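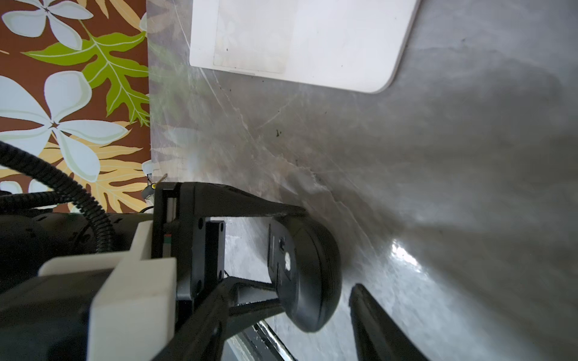
Leaf shapes on mottled gray, with a bright patch of light at lower right.

The Woman Who Wants Your Water Plant to Be Boring

I had forty questions ready for Charmaine Van der Merwe and got through maybe nine of them. That's my own fault. I started by asking how worried we should be about somebody hacking the water supply, and she laughed and asked me when I had last changed the password on my router. I had to admit that I didn't know the router had a password.

"Right," she said. "So that's a water plant. A small one, anyway. Same problem, bigger pipes."

Van der Merwe has spent most of her working life on the security of small water systems, the kind that serve a town and a few farms and have three or four people on the payroll. She came to it from the plant side. She was an operator first, taking samples and changing chlorine cylinders, and only got interested in computers when the plant she worked at in Ploner was hooked up to the internet so that the night operator could stay home.

"I thought it was the best thing ever," she told me. "You could see the tank levels from your kitchen! I'd be making dinner and I'd open the laptop and there were my tanks. And then one evening I saw the cursor move, and my hand wasn't on the mouse."

It was the supervisor, logged in from his own house with the same user name and the same password. There was one login and all of them used it. He was looking for a pump report and had no idea she was on. Nothing happened, the water was fine, and they had a good laugh over it the next morning. But she says she didn't sleep much that night.

"Because I couldn't have told you it was him. I called him up and asked, and he said yes, it's me. If he'd been asleep I'd have been sitting there looking at a stranger's hand on my chlorine."

I love talking to people who got into a subject this way, by being scared in a kitchen. You can hear it in how she talks about attackers. Most of what I read on this topic is about foreign intelligence services and very clever code, and I wanted to know how much of that she runs into. Very little, she said. She doesn't doubt it exists, and she thinks the large cities should lose sleep over it. In the towns she works with, though, the doors are mostly just open. Old remote access programs are still running that were put in for one repair job. A contractor left years ago and his account still works. The manual for the controller is on a public web page with the factory password in it, and the factory password is the one in use.

"People want me to say it's genius stuff," she said. "I'd be thrilled to meet the genius! I'd like to get us to the point where it takes one."

So what could a bad actor do with an open door? Here I expected her to get cagey, and she was a little, in that she wouldn't get into particular equipment. But she was happy to talk about the general picture, and it was more reassuring than I'd expected. Dosing pumps are usually sized for the plant. They can only push so much. The water sits in a tank for hours before anyone drinks it, and somebody tests it by hand. A chemical feed that runs wild tends to set off alarms in several places, and some of those alarms don't go through a computer at all.

"Physics is on your side," she said, and she got really animated at this point and started drawing tanks on the back of my notes. "Water is slow. It's wonderful how slow it is. With electricity you've got no time. With water you've very often got the whole afternoon, if someone is paying attention."

The catch is in that last part. Last year she and a colleague, Pankaj Kashyap, went through one month of alarm records at the Kinano plant, a system with a river intake and a good crew. The control software had raised 1,655 alarms that month. Of those, 1,061 came from a single level sensor in a basin that had been out of service since before the current manager was hired. The operators had long ago learned to click the whole stack away at the start of a shift.

I asked if she was angry when she saw that.

"No! I'd have done the same. I did do the same, at Ploner. You have an alarm that's always lying to you, so you stop listening, and that's a completely sane thing for a person to do. What I said to them was, fine, you've got a smoke detector that goes off every time you make toast. Let's move the smoke detector."

They unhooked the dead sensor in ten minutes. Then they took the rest one at a time over several visits, asking of each alarm what the operator was supposed to do when it went off. If there was no answer, it got turned into a line in a log that could be read in the morning. Kashyap, whom I reached by phone later, described the sessions as the most fun he has had in a control room. "Charmaine reads every alarm out loud like she's calling bingo," he said. "The crew got very competitive about it."

I hadn't thought of alarm cleanup as a security measure before this, and it's the thing I've been telling everybody about since. An intruder who changes a setting is going to set something off. Whether that matters depends on whether the person in the chair believes the screen. You can spend a lot of money on software that spots intruders and still have its warning land in a pile of a thousand that get clicked away before coffee.

She isn't against software, by the way. The Kinano plant uses a gateway called Fatport for its outside connections, and she likes it well enough, mainly since it makes each person log in under their own name and shuts the connection after 30 minutes. (She made a point of telling me that she gets nothing for saying so, and that there are others.) What she doesn't care for is the box that gets bought after a scary news story and then sits in the rack with nobody assigned to look at it. She has found more than one of those still in the plastic.

We got onto the subject of secrecy, and this was the part where we disagreed, at least for a while. I've always felt a bit uneasy that so much about public works is lying around for anyone to read. Bid documents, council minutes, budget papers, a proud photo of the new control room on the town's web page. Shouldn't more of that be locked up?

"Some of it," she said. "I've asked people to take down a network drawing, and I once asked a mayor to retake a photo because the password was on a sticky note right over his shoulder. He was very good about it. But the minutes? The budget? No, leave those up. I want people in town reading those. How else do they find out that the plant hasn't had a spare controller for six years?"

I pushed on this a little. An attacker can read the same minutes and learn the same thing. She agreed that he can. Her view is that the attacker has other ways to find out, and that the people who drink the water mostly don't. If you hide the weakness you've made it harder to see for the only group that can vote to fix it. I'm still not sure she is right in every case (I can think of a few drawings I'd want in a locked drawer), but I came away a good deal closer to her side than I went in.

Her favorite exercise, and the one she'd recommend to any town, costs nothing. She calls it a hand day. You pick a quiet day in April, when demand is low, you tell the health department what you're doing, and you run the plant without the computers. Valves by hand, levels read off the glass, doses worked out on paper. Hemant Sandhu, the chief operator at Kinano, was against it at first and told her so at some length. They did it anyway, with the screens still on in the next room just in case.

"It took them most of the morning to find the handle for one of the valves," she said, delighted. "It was holding a door open! It had been holding that door open for years. Now it hangs on a hook with a label on it. Do you know how happy that hook makes me?"

Sandhu now schedules the hand day himself. The younger operators had never run the place that way, and two of the older ones had tricks they'd never written down, which are now in a binder. If the network has to be pulled for any reason, and it could as easily be a lightning strike as a criminal, the crew knows the town will still have water.

I asked her at the end what she'd tell somebody who runs a tiny system, has no budget, and is reading this with a sinking feeling. She held up a hand and told me to write it down properly.

"Find out every way in from outside, and write them on one sheet of paper. Call your vendor and ask them, too, they may have one you don't know about. Turn off what you don't use. Give each person their own login. Then go find your valve handles. That's a week, and you'll feel so much better at the end of it. And call me if you get stuck, I mean it, I like the phone."

Then she asked whether I was going to change the password on my router. I did it that evening. It took me an hour and I had to call my sister.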